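Thread time. I spent most of Friday dividing things into smaller amounts of the same thing and I have thoughts.

1/ Background for the new people: I do the sample prep for a little food and materials lab out past Sirnau. Stuff comes in, stuff gets split, stuff gets tested. I'm the splitting part.

2/ Why split at all? Say you get a big bag of something and the test only wants a spoonful. Scoop off the top and you've tested the top. The fine bits sink, the big bits ride up, and your number is garbage!

3/ Powders are the worst for this. Ground spices clump, they cling to glass, they pick up damp from the air and then they sit in a heap like they own the place. Pellets and crystals behave better but they bounce. I have found them in my shoe.

4/ Two things off my Friday table, the little jar with the yellow button and the gray divider with a beaker standing on it:

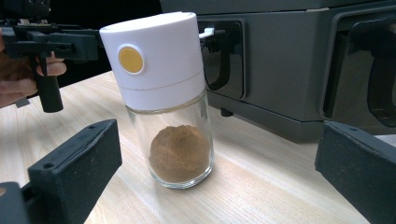
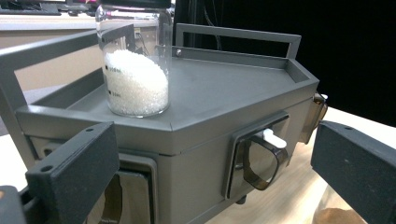 5/ OK, the jar. I love a clear jar for powder. You can see how much is left without opening it, which matters when opening it means brown dust on your sleeve for the rest of the day. Desmond Tillman (next bench over) keeps his in tins and has to shake every single one.

6/ The divider is a big heavy-looking gray lump and I'm weirdly fond of it. The tray on top has a raised lip, and I've decided the lip is my favorite feature of anything in the building.

7/ Things I do every time, in case you're new at this:
- brush the whole thing out before you start
- pour slow and in the middle
- weigh before AND after
- write the weight down right then, you will not remember it

8/ That last one I learned the hard way. In January I had 48 portions labeled and no starting weight for any of them. Viera Sýkora was very kind about it. I redid all 48.

9/ Someone always asks if you can just eyeball it with the marks on a beaker. For a rough idea, sure. But a heap of granules has a slope on it, so which side are you reading? Use the scale.

10/ Kheri Shemweta asked in the replies last time whether this works in a home kitchen. Kind of! If you're splitting a spice mix with a friend, dump it on a sheet of paper, make a cone, flatten it, cut it in quarters and take opposite quarters. Mix those, go again if you want less. It's old as the hills and it works great.

11/ Next week it's 37 bags from Trestemska, so if I go quiet you know where I am. Send podcasts, long ones please.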